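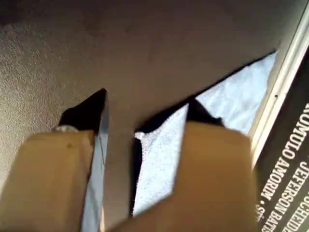

Dullcombe, Monday, April 21, 2025

Handout 7: Planning and budgeting for a two-arm work cell

Bring this to the lab session along with your draft equipment list. The reading on total cost from March still applies, so have it with you.

The case we use is the Tusberg cell, a small bench setup for handling cloth. The class budget is 2,487 dollars. Of that, 2,000 goes to the arms and everything bolted to them. The rest has to cover the table, the frame, cabling, spare parts and test materials. Most drafts I have read so far spend the whole amount on arms and leave nothing for the other lines.

Start with the task and write it in one sentence. "Pick up a cloth by its corner and fold it over" is good enough. Then list what the task needs: reach, grip, number of arms, work surface. A price goes on the sheet only after the need is written down.

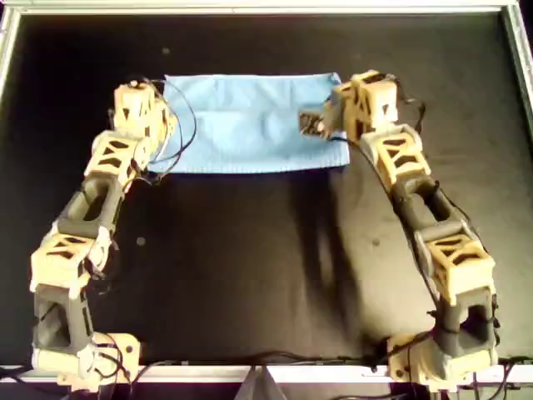 Figure 2. Two modular arms on a shared rail, with a light blue cloth on the table between them.

Layout comes before ordering. Draw the table to scale and mark where each base is fixed. Check that both grippers can reach the far edge of the cloth. Measure cable runs along the arm at full extension, then along the rail, and add slack at every joint. Dirodmont quoted the class 23 dollars for a cable set, and two sets are needed.

Printed parts belong in the budget too. Count filament, printer hours and failed prints. If your group has no printer, get a quote from an outside shop such as Pacheco and put the delivery time on the schedule.

Gripper fingers are a wear item. List them under consumables, separate from the arms, and order spares with the first purchase.
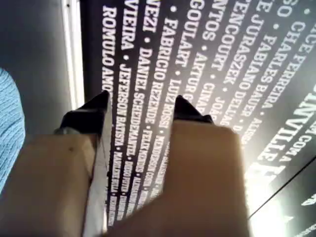

Should we buy both arms at once or start with one?
Buy both at once if the task needs two hands from the first week. Otherwise buy one, test it for a month, and hold the money for the second in a separate line so it does not get spent.

Test materials are cheap but easy to forget. Thin flat sheets and thick looped fabric do not behave the same way in a gripper, so plan for at least one of each. Buy duplicates. Cloth picks up lint and loses its shape, and results from a worn piece are hard to compare with earlier ones.
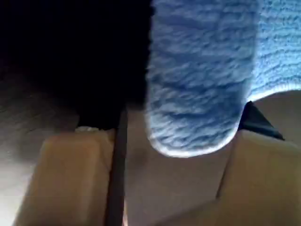
What to hand in

1. The task sentence and the list of needs.
2. A scale drawing of the table with base positions.
3. A budget sheet with separate lines for arms, table and frame, cabling, printed parts, consumables and test materials.
4. An order schedule with delivery times. Mark any item that holds up the others.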